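3.2 Curvature and flap recovery

The blanks were supplied flat by Tistex and stored upright at 60% relative humidity. Each was die-cut from single-wall corrugated board and scored once along the flap line before conditioning. Flap angle was measured from the plane of the main panel next to the score. Where the panel had bowed, the tangent at the score was used instead. Of the 80 blanks, 39 showed a bow large enough to need this correction.
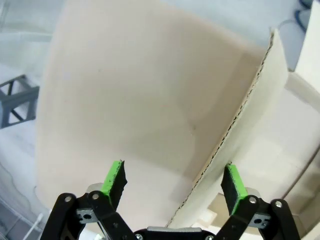 Figure 4. Curved main panel with folded flap. The fluting is exposed along the cut edge of the flap.

A smooth arc of the kind seen in Figure 4 was recorded as bow, and any sharp change of slope away from the score as a secondary crease. The two were logged separately, as the Kukby procedure treats them as one defect and so overstates creasing in pale, matte boards, where shading across a curve is easily read as a fold line. Cut edges were inspected for crushed flutes over the full length of the flap. A wavy edge was accepted provided that the flutes remained open. Blanks failing this check were left out of the recovery tests in Section 3.3.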